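Home | Buying | Selling | Neighborhoods | Contact

August
By Maya Hamdan

Darlene Ross bought her house in Hadthorpe before it had walls. She picked the lot from a map, signed with the builder, Oltard, and moved in the following spring. She has since helped two relatives through the same process, and she now works part time in the Oltard sales office, answering questions from people who are where she was.

We talked at her kitchen table, mostly about what buyers should ask before they sign.

"Ask what's in the base price," Ross said. "People walk through the model and think that's the house. The model has the upgraded floor, the bigger island, the nicer doors. Get the list of what's standard and read it at home, with no one standing next to you."

Her own list left out window coverings, the garage door opener and most of the landscaping. She had budgeted for the first one only. The sod and two trees came to more than she wanted to spend that year, so the back yard stayed dirt until the second summer.

"I was fine with it. My dog was fine with it. My carpets weren't."

She chose a one-story plan called the Fakhoury, with an open kitchen and living room and 2000 square feet of floor. There was a larger plan on the same street. She said the extra bedroom would have been used for storage.

I asked about the open layout, which buyers still ask for more than anything else. Ross likes hers but said sound is the part she didn't think about. When the dishwasher runs, she turns the television up. Her sister, who bought a few streets away, paid to have a pocket door put in between the kitchen and the den.

"You can do that kind of thing while they're framing. After that it costs you."

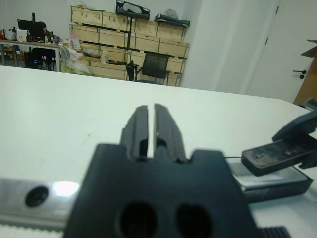
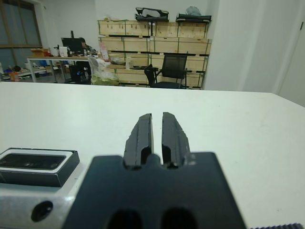 On inspections she was firm. New houses get passed by the county, and many buyers stop there. Ross hired her own inspector, Adelino Marinho, for two visits, one before the drywall went up and one before closing. He found a bathroom fan that vented into the attic and a window that had been set without proper flashing. Oltard fixed both.

Marinho, reached by phone, said the first visit is the one people skip. "Once the drywall is on, I'm looking at paint. I can tell you the outlets work. I can't tell you what's behind them."

Ross kept a notebook during the build and wrote down every call, with the time and the name of the person she spoke to. When the delivery of her cabinets slipped by 5 weeks, she had the original date in writing, and the builder covered her extra storage costs.

She also drove by the lot at 7 in the morning and again after dinner before she signed. Traffic from Roder Road was heavier early in the day than the sales map had led her to expect. She moved her choice one row back.

Her neighbor Jytte Thoroddsen did not, and told me she sleeps at the rear of the house. "It's a good house," Thoroddsen said. "I would pick the other row."

The homeowners association fee started at $50 a month and has gone up once. Ross suggests asking for the association's budget along with the rules, and finding out when the builder hands control over to the owners.

Would she build again? She said yes, on a corner lot, with a larger pantry and a door on the laundry room.

Last updated: August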